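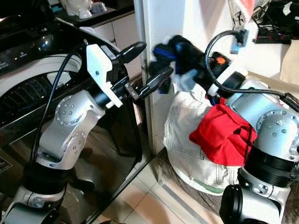
Laundry piled up next to the washing machine.

Laundry corner: what changes in February

The laundry corner at Kwok House gets more use in winter than any other part of the ground floor. Heavy clothes take up more space in the drum and take longer to dry, and the evening slots fill first. Last month there were 151 bookings, against 100 the month before. The house meeting agreed to a few changes, and they start this Friday.

Booking stays on the Bunix calendar. A slot is now two hours instead of three. If your wash runs past the end of your slot, send a message to the next person on the list before it does. Anyone who has not started within 23 minutes of the booked time loses the slot, and it goes to whoever is waiting. The odd number is the calendar's default and we have not found a way to change it.

Sort your laundry before you load it. Most of the complaints in the comments book are about color. Dark sportswear, jeans and anything bright red should go in separately from white and cream items, at least for the first few washes. Check pockets, trousers especially. Paper tissues were the reason for two of the last three filter cleanings.

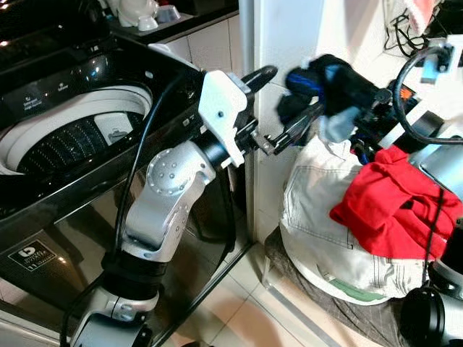
Off-white trousers and something bright red in the same pile. These two should be washed separately.

Skarphéðinn Sveinbjörnsson on the second floor has written up a short sorting guide and taped it inside the cupboard door. It has three groups: whites and creams, darks, and reds and other strong colors. Towels go with whichever group they match. Wool and anything marked hand wash should stay out of the shared machine altogether. He is happy to answer questions but asks that people knock before nine in the evening.

Clothes left behind are still a problem. From Friday, anything left in the drum after your slot will be moved out by the next user and put to one side. Please do not be offended if that happens to you. Please do not put other people's wet things on top of dry ones either. Items that have not been claimed by the end of the month go to the Rester clothing exchange on the corner, which takes anything clean and in one piece. Odd socks go in the rag bag.

Detergent: the house now buys Pleltero powder in bulk, and the cost comes out of the monthly laundry fee. One level scoop is enough for a normal load. For a full load of heavy cottons, use one and a half. More than that leaves white marks on dark clothes and builds up in the drawer. If you prefer your own detergent, that is fine, but write your room number on it and take it back upstairs with you.

Keep the door of the machine open when you have finished so the drum can air. Wipe the rim with a dry cloth. It takes a few seconds and keeps the smell down.
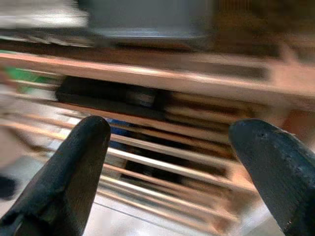

Light-colored slats. Slatted surfaces need to be kept clear so air can get through.

Drying follows the same rules as last winter. Hang things in a single layer, with a gap between them, and do not hang anything over the front of the heater. Shake shirts out before you hang them and they will need less ironing. Boxes, trays and baskets should not be left sitting on slatted racks or rails overnight. Window open for ten minutes after every load, whatever the weather.

The laundry fee stays the same until spring, $4 a load. Pay through the calendar when you book. Cash in the tin is no longer accepted.

Comments on the new slot length can go in the book or to the house meeting, which is at 7 p.m. in the front room.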